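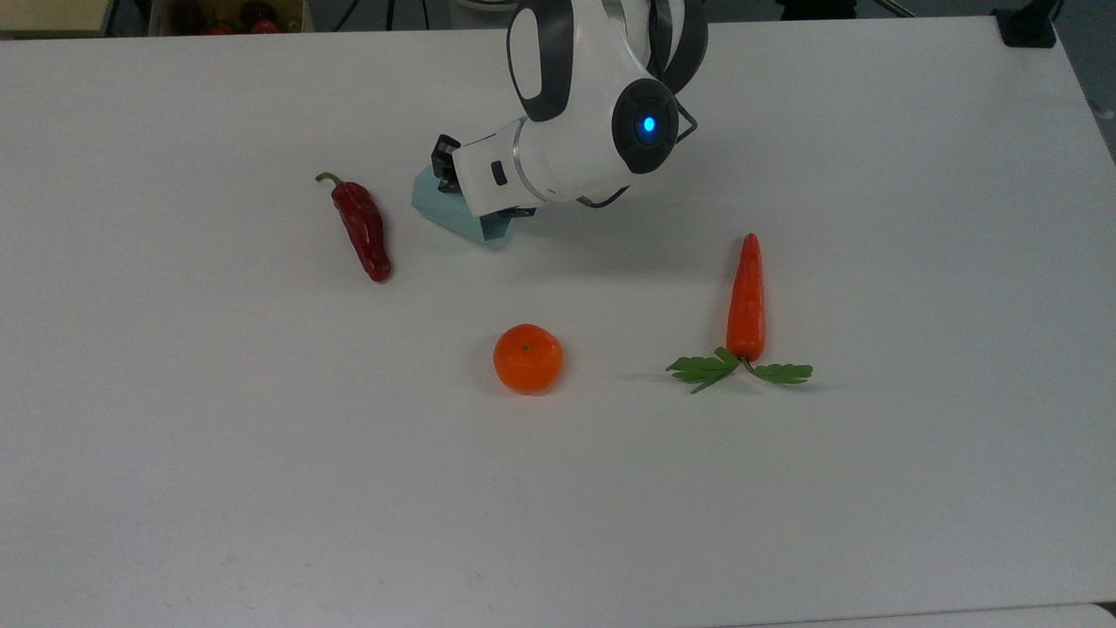 What gripper force should I use for thin folded card on a parallel-jaw gripper?

Start at the lowest setting that holds the part through a full-speed lift, then add a small margin. Card fails by creasing long before it slips, so set the width limit first and the force second.

Splitting this off from the calibration thread at the moderator's request. I am comparing two sets of fingers on the same arm and the same controller and would like a check on the method before I spend another week on it.

Set A: the stock black fingers, flat pads.
Set B: Zumden soft pads, 3 mm, glued to a spare pair of the same fingers.

Object set is a folded light-blue card piece, a chili pepper, a mandarin and a carrot with the leaves on. White table, overhead light, one arm. Task is pick, lift, move, set down. 109 trials per set. A trial counts as failed if the object drops, if it rotates in the grip by more than I can correct at set-down, or if the card takes a new crease.

Failures, set A: 8 total, nearly all on the card.
Failures, set B: 3 total, all on the mandarin.

My reading is that the soft pads are better across the board and the mandarin failures are a pad wear problem. Does anyone see a hole in that?

vdehaan

----

jogmode_67
Member

You changed two things. The pads add 3 mm per side, so your closed width is off by 6 mm unless you re-zeroed the gripper after the swap. If you kept the same commanded width, set B was squeezing harder on everything. Did you re-zero?

----

vdehaan

Re-zeroed with the pads touching, per the controller manual. Commanded width is therefore pad to pad in both sets. Force limit was the same number in both sets.

----

jogmode_67
Member

Re-zeroed with the pads touching at what force? Foam touching at 5 N and foam touching at 20 N are different zeros.

----

vdehaan

Default homing force. I don't know the value. I will look it up.

----

pbortolotti
Senior member

Primo here. I ran nearly the same comparison last January on a Reuter controller and came out the other way. Soft pads lost, mainly on flat stock. Once the foam has taken a set, the two faces are no longer parallel and the card walks toward the tip of the fingers during the move. It looked fine for the first half of the run. Plot your failures against trial number before you say anything about totals.

Also, 8 against 3 out of 109 is a thin result. Run the exact test on that table and you will not like the p value.

----

vdehaan

Trial numbers for set B failures: 67, 88, 102. So they do come late, which is what I meant by pad wear. The set A failures are spread over the whole run.

Agreed on the statistics. I was planning another block of each.

----

pbortolotti
Senior member

If you do another block, alternate the sets in short runs. Doing all of A and then all of B means B also got whatever the card looked like after a hundred grips. Or a fresh card per run, if you can cut them repeatably.

----

vdehaan

Cards are cut from one template and folded by hand. I replaced the card when it showed a crease, so set A used more cards than set B. I see the problem now. The B card was older on average and may have softened along the folds.

----

tcp_offset
Member

Which would bias the result in favor of the soft pads if a softened card gives way instead of creasing, or against them if it buckles. You can't tell from the totals. Fresh card every ten trials regardless of condition and the question goes away.

Separate question, what is the approach height? Fingertips that close to the table with 3 mm of extra foam could be dragging. If the pad overhangs the fingertip at all, it touches first, and the wrist force reading is useless from then on.

----

vdehaan

Pads are trimmed 1 mm short of the tip. Approach stops 2 mm above the table for the card, higher for the mandarin. I am not using wrist force for anything, only position and gripper width.

----

flatpack_ines
Member

I would drop the mandarin from the comparison. A sphere between two flat faces is a line or point contact with hard fingers and a small patch with soft ones, and every result you get is about centering error in the vision. Same hardware here, different camera, and my sphere failures tracked the camera calibration almost exactly. What are you localizing with?

----

vdehaan

Giltell overhead unit, fixed mount, top-down picks only. Grasp point is the centroid of the mask. I would prefer to keep the mandarin. The end use is mixed produce plus packaging, so a pad that can't hold a round object doesn't help me.

----

flatpack_ines
Member

Then log the centering error per pick and report it next to the failures. Close the fingers slowly and record the object's shift during closing. If the three drops are the three worst centered picks, it was never the pads.

----

jogmode_67
Member

Disagree with dropping it, agree with logging. A sphere is the most useful item in the set because it punishes everything. The one I would question is the carrot. Where is the centroid when the mask includes the leaves?

----

vdehaan

Too far toward the leaves. I found this early and excluded green from the mask. The chili stem goes as well, which makes no practical difference.

The carrot has given me no failures with either set. The chili gave one with set A, rotation in the grip, gripped across the body near the tip.

----

tcp_offset
Member

If the carrot never fails it tells you nothing about the pads. Keep it as a sanity check, but don't let it sit in the denominator. You are averaging a hard item with an item that always works. Report per object.

----

pbortolotti
Senior member

Seconded. Per object, per set, with trial number. Totals hide all of it.

----

grumblewrist
Member

I'll be the one to say it. Neither. Get a two-cup vacuum tool for the card, leave the stock fingers for the produce, and put a tool changer on the wrist. We had people tuning foam on the Flustard cell for months and the vacuum cups ended the discussion in an afternoon.

----

jogmode_67
Member

Vacuum on folded card with angled faces? Cups need a flat patch bigger than the cup, square to the approach. On a folded piece you'd be hunting for one on every pick. And a changer adds mass at the wrist plus cycle time on each swap.

----

grumblewrist
Member

Small bellows cups will take a fair amount of angle. Cycle time depends on how you batch it. Pick all the card first, swap once, do the rest.

----

vdehaan

Order is set by the upstream process, so no batching. Air is also not available at that station. It may be an option later, but it is outside this comparison.

----

pbortolotti
Senior member

On the original question in the thread title, the force number. What did you settle on for the card, and does your controller regulate force or just cap motor current? Mine claimed newtons and was a current cap with a lookup table. With foam the motor stalls gradually and the table is wrong.

----

vdehaan

I assumed it regulated force. I put a small load cell between the fingers this morning. With the stock fingers the reading was within 2 N of the commanded value over five closes. With the pads it read low by 4 to 6 N, and it depended on the closing speed. So the force was not the same in both sets, although the number in the script was.

That probably explains part of the card result. The pads were gentler because the gripper was pushing less hard, and it may explain the mandarin drops too.

----

jogmode_67
Member

There you go. That's the hole.

----

tcp_offset
Member

Match on measured force at a fixed closing speed, not on commanded force. Then rerun. My guess is that the difference on the card shrinks but doesn't vanish, since foam spreads the load over the crease.

----

pbortolotti
Senior member

My guess is it vanishes and the foam loses on drift by trial 200. Measure the pad thickness at both ends before and after each block.

----

vdehaan

Plan for the rerun, corrections welcome:

Force matched by load cell at one closing speed, checked at the start and end of each block.
Sets alternated in short runs.
Fresh card every ten trials.
Pad thickness measured at tip and base.
Centering error logged per pick.
Results per object, carrot reported separately.

I will also try the stock fingers with a thin rubber skin as a third set, 0.5 mm, which should leave the zero nearly unchanged.

----

flatpack_ines
Member

Wipe the table and the fingers between runs too. Mandarin peel leaves oil on whatever touches it, and rubber will pick that up faster than the bare pads. IPA on a cloth was enough for me. Check that it doesn't attack the glue on the foam.

----

grumblewrist
Member

Still vacuum.

----

vdehaan

Homing force, for jogmode_67: the manual gives 10 N for this model. I will re-zero set B at the matched force and note the difference in width. Rerun starts once the new pads are here.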